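Inside the bench: how Drulska builds a tabletop that stays flat

The workshop at Drulska makes wooden worktops for benches that are set into enclosures, and its lead joiner has been doing it for 16 years. The company supplies the tops; Stolla makes the metal parts. We spoke in September about planks, knots and the gap at the wall.

The first subject was timber selection. Drulska buys softwood boards in mixed grades and sorts them by hand before anything is cut. Small dark knots are accepted if they are tight. "A sound knot is harder than the wood next to it," the joiner said. "It dulls the plane, and you feel it under a pencil if the finish is thin. Structurally it does nothing to a top that size. A loose knot gets cut out, and the board goes to a shorter job."

Boards then rest in the shop for seven days before they are machined. The joiner checks moisture on arrival and again before gluing, and will not glue two boards whose readings differ by more than 2 percent. "Customers ask for a flat top. What they need is a top made from boards that agree with each other. If one of them is wetter, you get a ridge at the joint by winter."

Grain was the next point. Wavy grain tears out when it is planed against its direction, and on some boards the direction changes several times along the length. The shop takes light passes and finishes those boards with a scraper.
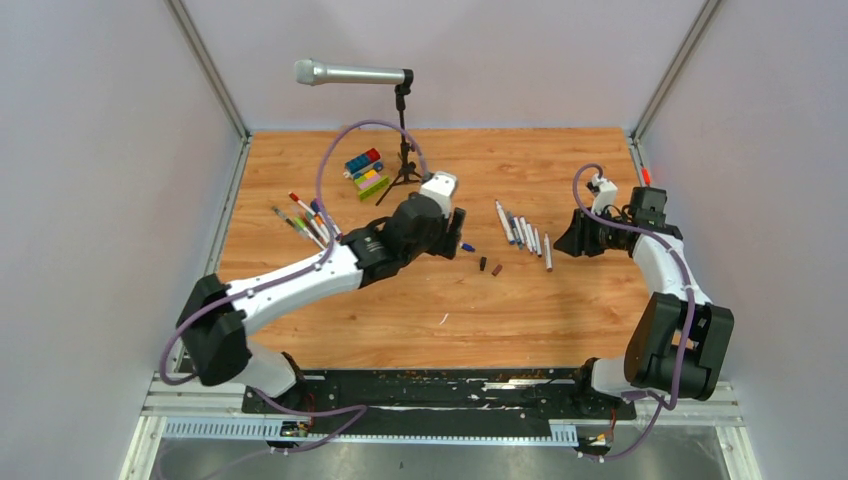

The edges take more time than the surface. A top enclosed by walls on three sides can only be reached easily from the front, so the rear corners have to be right before it goes in. The joiner leaves clearance on every enclosed side and seals the end grain twice. "People want it tight to the wall. Wood moves across its width. If there is no room, it pushes on whatever is beside it, and then you have a bowed wall or a bowed top."

Grooved aluminum rail raises a related problem. The metal hardly moves with humidity and the wood does, so a rail screwed rigidly to a top along its full length will work against it. Drulska asks for slotted holes in any rail that crosses the grain. Stolla now drills them as standard on its orders for the shop.

The finish is a hardwax oil from Fallahi, two coats, with a light sanding between them. It gives a light orange-brown tone on pale boards and can be repaired in patches. Lacquer was tried on an earlier series called Clavura and dropped. "It looked better on the first day. When it chipped, we had to strip the whole top."

The shop has delivered about 3,000 tops. Returns are mostly for cupping, and in most of those cases the underside had been left unsealed by whoever trimmed it on site. The joiner now puts a printed note under the wrapping. "Oil both faces. It is the only line on the page."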